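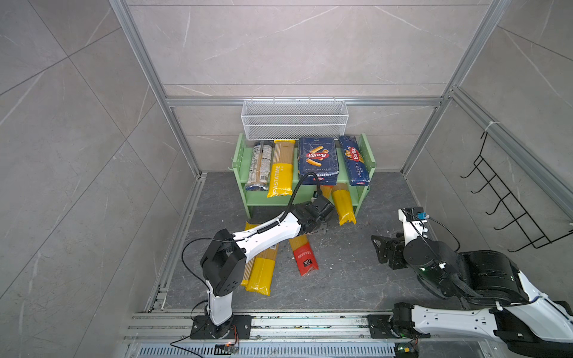

How to run a shelf-stocking demo for an open day

Posted Jan 7, 2024

We had our open day at Zulano last June, and I've had enough emails asking how we set up the pasta shelf that I'm finally writing it down. I'm going to assume you already have two arms that move when you tell them to. If you don't, the Makokha build notes are the place to start, come back when you're done.

What you need

Two arms with parallel grippers, on a shared rail at the front of the cell
A small metal shelf with two tiers
Dry pasta in different kinds of packaging, boxes and bags both
A dustpan (I mean it)
One person to talk and one person to drive

Step 1. Pick your groceries

I started out wanting all boxes, and Tsegereda Gudeta talked me out of it. A box of rigatoni is the easy one: flat sides, stiff cardboard, the gripper closes and up it goes. Spaghetti in a plastic bag is a whole different animal. It bends, it slides around inside the wrapper, and it wants to tip over the second you let go. Visitors get that right away, because they've all had a bag of spaghetti flop over in the pantry! So mix them. We used a blue Barilla rigatoni box in the middle and long pasta on both sides of it, and people kept asking us to do "the floppy ones" again.

Buy more than you think. Packages split, and a split one is no good after that.

Step 2. Set up the cell

Put the shelf against the back wall and check that both arms can reach the upper tier before you bolt or tape anything. Then check the lower tier too, which I forgot. The lower tier is harder because the gripper has to come in under the shelf above it, and the wrist needs room to turn. Ours is tight in there. If yours is tighter, skip the lower tier for the public runs and save it for the folks who hang around afterward.

Look at your cables while you're doing this. Move each arm by hand to its far corners and watch the loops at the shoulder and the wrist. Too short and they pull, too long and they snag on the shelf.

Step 3. Lay out the start position

Leave a few packages standing on the top tier and put the rest on the floor in front, at all sorts of angles. Don't line them up. A neat row looks rehearsed, and our visitors trusted it a lot more when things were lying every which way (Édgar Cáceres just dropped them from knee height, which worked great and also made crumbs).

If you want a harder round, leave one package hanging half off the lower tier. The arm has to decide whether to push it back or pull it out, and that's where the good questions come from.

Step 4. Do a slow run first

Run it at low speed with no audience. We did 10 slow runs the evening before and I'd do the same again. Keep the area inside the rails clear of hands, and have somebody next to the stop button the whole time. Mattes Reuter had that job for us and he took it very seriously.

Step 5. The talk

Keep it to 3 minutes, then start the arms. My first version had slides. Gisela Petersen timed me, made a face, and the slides went away. What I say now goes more or less like this: we want the packages from the floor standing up on the shelf, labels facing out, and the two arms have to share the space without bumping into each other. Then I stop talking and let people watch.

Say up front that it's going to drop some. If you warn them, a dropped bag gets a friendly groan and everybody leans in for the second try. We had some 263 people through over the day and I don't remember anyone complaining about a drop.

Step 6. Reset between groups

Take everything off the shelf, sweep the floor of the cell, check the grippers for bits of pasta, then lay out again. Broken spaghetti is sneaky. It's thin and pale and it rolls, and you don't want it in the rail grooves or down a vent. Wipe the rail too while you're in there.

A couple of things I'd change

I'd swap the order of the packages between groups, so people who stay for two rounds see something new. And I'd put the shelf a hand's width closer to the arms. Knut Teuber wants to try rice next, in the soft bags, so if that goes well I'll add a section on it here.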